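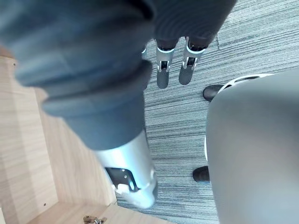
About the Grimik School of Bookkeeping and Office Practice

The Grimik School prepares adults for steady work in offices, shops, clinics and public agencies. Instruction is given in small classes, with no more than 13 students to a room, and every course leads to a written certificate issued by the School. A total of 1,751 students have completed a certificate program to date.

Our History

The School opened in two rented rooms above the Lurkavach print shop, offering a single evening course in ledger work. A second course, in payroll, was added the following November at the request of local employers. The School moved to its present building on Jisia Street when enrollment passed 300, and the original evening course is still taught there in a revised form.

Programs

Certificate in General Bookkeeping
Certificate in Payroll and Benefits
Certificate in Office Practice
Short course: Business Letters and Records

Day classes begin at 9:15 a.m. and evening classes at 6:30 p.m. Students may move between the day and evening sections of the same program with the written approval of the registrar.

Võ Hall

Võ Hall is the larger of the School's two teaching wings. It contains the reading room, the testing office and four classrooms. The reading room remains open to former students, who may borrow course manuals for up to two weeks.

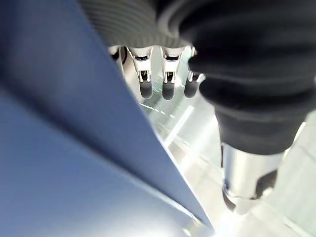 In blue, close up.

Admission and Fees

Applicants must be at least 18 years of age and hold a high school diploma or its equivalent. A short placement test in arithmetic and written English is given before enrollment. The test may be taken a second time after 30 days. Fees are charged by the course and may be paid in monthly installments. The School awards a limited number of fee reductions each term, and requests should be made on the form supplied with the application.

Governance

The School is a nonprofit institution directed by a board drawn from education and local business. The board reviews all programs each year and publishes its report in the spring. Of the employers who answered the most recent survey, 87 had hired one or more of our graduates.

Inquiries may be made at the front office during class hours.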